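Chapter 4
Getting Sound Around the House

A video stream and an audio stream leave the same phone or laptop, but they make different demands on a home network. A movie that pauses for a second is annoying. Two speakers in adjoining rooms that drift apart by a small fraction of a second are worse, and most people will turn one of them off. This chapter looks at how wireless speaker systems carry music from a source to several rooms, and how they keep those rooms in step.

By the end of the chapter you should be able to tell casting from mirroring, explain what a buffer does, and choose a grouping method for a given floor plan. You will need the terms "access point" and "latency" from Chapter 3.

Casting and mirroring

When you cast a song, the phone sends the speaker an address. The speaker then fetches the music from the internet on its own. You can put the phone in your pocket, take a call, or leave the house, and the song keeps playing. When you mirror, the phone plays the song itself and passes the sound along. If the phone's battery dies, the music stops.

Older systems only mirrored. The Waltora bridge, used in the exercises for this chapter, does both, and its menu does not make the difference very clear. Check the small icon beside the speaker name before you take any measurements.

Buffers

A buffer is a short stretch of sound stored ahead of the moment it is played. The Iltance speakers in our worked problems hold 200 milliseconds by default. A larger buffer survives more interference but makes the pause button feel slow. It also pulls the sound away from the picture if the speaker is paired with a television.

Case study: the Dreltamley house

The Dreltamley house has 11 rooms on two floors, with one access point in the downstairs hall. The owners wanted music in every room. During a one-week trial the system logged 2,751 dropouts, most of them in the upstairs rooms at the back. Moving the access point to the landing brought the count down to 23. No speakers were replaced and no settings were changed. We return to these figures in Section 4.5, where you will work out some 40 percent of the layout for yourself.

Before reading on, sketch the floor plan of a home you know well. Mark the router, any thick or masonry walls, and the places where people listen to music. Keep the sketch, as several of the exercises refer to it.
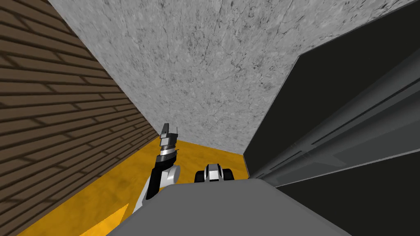
4.1 How a Speaker Joins the Network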